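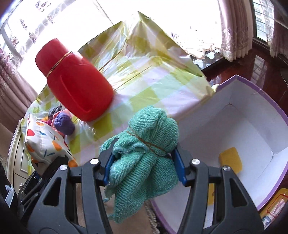
Green terry towel secured with a thin rubber band, sitting room work area.

Print this page
Email this page

Pronen Household Storage Project – progress report to the Carnegie program office
Prepared by Theresia Imhof. Reporting period ending June.

1. Status
Sorting of household textiles is complete at 3 of the 7 participating homes. The register now holds 449 entries, against nearly 400 forecast. Spending stands at 70 per cent of the allocation, and no variation is sought.

2. Method
Towels are gathered at the middle and banded. Small cloths are balled or rolled and kept in a separate pile by colour. Frayed edges are recorded at entry but do not exclude an item. Wide bands remain on back order from Lernia; thin ones are used in the interim.
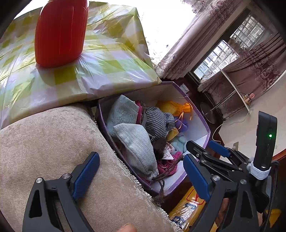
Mixed soft goods have been slower to process than towels. The original procedure called for one box per category, and Upendo Obura revised it in April after the households asked to keep small items together. Drawstring bags, fleece and plush toys now share an open box – the purple-rimmed one with the white interior is typical – and ribbon-tied organza pouches go in with them. Labelling of mixed boxes follows the Vusow scheme, colour code first.

3. Next period
Sorting at the fourth home begins in July. A revised register template will be forwarded with the August claim.

Print this page
Email this page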